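Clearing used trays: sorting, scraping and stacking at the table

Most of the mess in a shared kitchen is made between the table and the sink. Plates arrive at the dish rack with food still on them, wrappers go into the washing-up water, and the spoon ends up under everything. The method below does all the sorting at the table, before anything is carried. It suits a canteen corner, a church hall or a household that eats off trays.

What to set out

One clear bin without a lid, for paper, tissue and wrappers. A rectangular storage box does the job as well as a purpose-made one. Clear walls let you see when paper has been pushed down on top of cutlery, a common way to lose teaspoons.

One dark flat tray with a rim, for food scraps. Pale crumbs and grains of rice show up well on black. A shallow tray fills quickly, so empty it when the surface is half covered. Do not let it get to the rim.

One dish rack, on the opposite side of the table from the scrap tray. If the rack stands next to the scraps, crumbs get into it.

The used tray goes in the middle. Keep the distance from its edge to the scrap tray short. On our table at Hellville the gap is 70 mm, and most of what falls now falls there, where it can be wiped up in one stroke.

Order of work

1. Paper first. Take off wrappers, napkins and tissue before touching any food. A wrapper left on a plate gets greasy underneath and sticks, and then it takes the crumbs with it when lifted. Fold foil-lined wrappers once so they do not spring open in the bin.

2. Large pieces of food next. Lift them off by hand or with the spoon from the same tray. Whole vegetables, crusts and breaded sticks roll if the tray is tipped, so never tip the tray to clear them.

3. Bowls. Hold the bowl by the rim, lower it until it is nearly touching the scrap tray, and tilt it slowly on its side. Height is the usual fault. A bowl emptied from a hand's width up will scatter dry grains across the table; one emptied at tray level will not. If the residue clings, scrape with a rubber spatula from the far side towards the lower rim. Do not knock the bowl on the edge.

4. Plates. Scrape in one direction only. Check beneath each plate for cutlery before lifting it.

5. Cutlery. Collect it last and put it in the rack with the handles all the same way.

6. The tray itself. Brush loose specks into the scrap tray while the surface is dry. Wet rice smears and is harder to shift.

Sticky starch

Porridge, rice and mashed potato should be scraped dry and then soaked in cold water. Hot water sets the starch. For a bowl that has been left overnight, use 1000 ml of cold water with a level teaspoon of bicarbonate of soda and leave it for 17 minutes or so long as it takes to wash the rest. Kyriaki Mavromatis prefers washing soda for this, but it is harder on the hands and should be kept off aluminium.

Plastic crockery

Plastic plates and bowls scratch more easily than china, and scratches hold grease. Use the rubber spatula or the edge of a plastic spoon, never a knife. Light blue and pale green pieces stain from tomato and turmeric; a paste of bicarbonate left on for an hour lifts most of it. Red trays hide tomato stains, so run a fingertip over the corners when washing. If it drags, there is still a film. 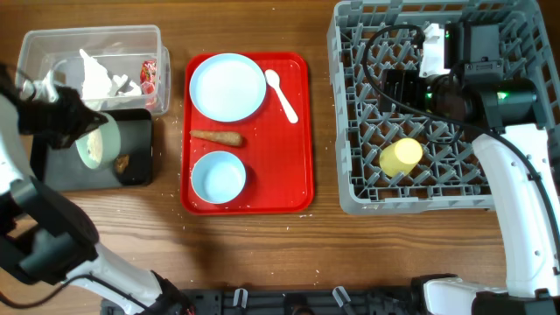
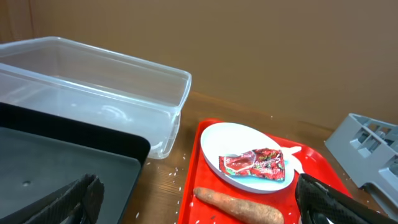

Wooden tabletops

Wood needs a little more care than laminate. Sweep crumbs along the grain, as they lodge in it if pushed across. Use a dry cloth first, then a damp one wrung out hard, then the dry one again. Do not leave a wet tray standing on the table. Rims trap water underneath and leave a pale rectangle that takes several coats of oil to lose. We oil ours every August, when the kitchen is shut.

We have used the Flulline cloths for this and they are adequate. They shed lint for the first few washes, so do not start a new one on a freshly oiled table.

Emptying the bin and the scrap tray

Take the scrap tray to the compost caddy before the paper bin goes anywhere. Cooked food goes in the caddy only if your collection accepts it - ours does, many do not. Clean paper tissue can usually go in with it. Printed snack wrappers cannot, so pick them out by hand.

Rinse the bin weekly, or the same day if anything greasy has gone in. Dry it upside down with one end propped up, otherwise the rim seals against the worktop and the inside stays damp.

Stacking

Trays of slightly different size should be stacked largest at the bottom. Do not force a smaller tray down into a larger one of the same shape; they lock, and the rims split when they are prised apart. If two do lock, run hot water over the outer one only and twist.

Correction, 15 October 2022: an earlier version of this page gave the soda quantity as a tablespoon. It should be a teaspoon. Thanks to Yaqin Du for spotting it.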